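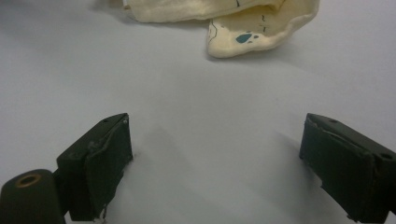

How much table do you need to fold a load of laundry?

Enough to lay the largest item flat, with room left over for the basket.

Contents Previous Next Glossary Index

Chapter 9
The Basket, the Table and the Cloth

Folding gets very little respect as a subject. Most people learned it by standing next to an adult who was in a hurry, and they have repeated that adult's mistakes with great loyalty ever since. When Godelieve Coppens began teaching linen care to new staff at the Grullton guesthouse, she asked everyone in the room to fold one hand towel. There were nine trainees and nine towels, and she got back seven shapes, one of which she kept on a shelf for years as a kind of trophy.

This chapter covers the stretch of work between the dryer and the cupboard. You will need it for Chapter 10, where the cupboard turns out to be too small.

9.1 Setting up

Start with the surface. A folding surface should be flat, clean and bigger than you think. Beds are flat for the first few minutes, after which you have leaned on them. Sofas are where folded laundry goes to become unfolded laundry. A table is best, and if the table has a rough top or a habit of catching threads, lay a smooth board on it. Pick a board in a plain, pale color. Stains and loose buttons show up against it, and so does the sock you were sure you had lost.

The basket goes at one side, close enough to reach without a step. Left or right is up to you, although the author has seen two adults (Floor Coppens and Musa Fashola, both old enough to know better) argue the point through an entire lunch. 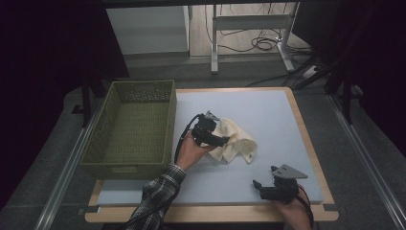

Figure 9.1 Crumpled cloth lifted over a foam board, with the basket on the left side of the table.

Open-weave baskets are light and let air through. They also let small hooks through, along with drawstrings and the corner of anything with lace on it. Solid baskets avoid this and are heavier to carry upstairs. Choose your annoyance. Whichever you buy, look for a smooth rim and a handle cutout wide enough for a whole hand, knuckles included.

9.2 Meeting the cloth

A cloth fresh from the pile has no front, no back and no interest in helping. Beginners grab it in the middle and shake. This makes a breeze. Pinch it near an edge instead, lift until it hangs, and let the weight of the fabric do some of the work. Then travel along the edge with the other hand until you meet a corner. A square cloth has four, and you only need two to get going.

Lay the cloth down with the long edge toward you. Smooth from the center outward, using the flat of the hand. Do this once. Els Leemans, who ran the evening course at Clirport, used to time her students and found that the slow ones were mostly petting the towels.

Small cloths are folded in half and in half again. Larger ones are folded in thirds to suit the shelf, so measure the shelf first. A 24-inch shelf will take two stacks of hand towels side by side, and it will take bath towels if you are prepared to close the door with your hip.

9.3 Before you read on

Take one cloth of any size and drop it on a table. Pick it up by whatever part is nearest and write down how many times you change your grip before it lies flat. Repeat with a damp one. Keep your notes — you will compare them with Griet Boersma's method on page 53, and hers will be shorter.

Key words in this chapter: hem, selvage, nap, thirds, rim, pile (both meanings)

26 shares 24 comments

© Wuyts Home Skills Series Contact Back to top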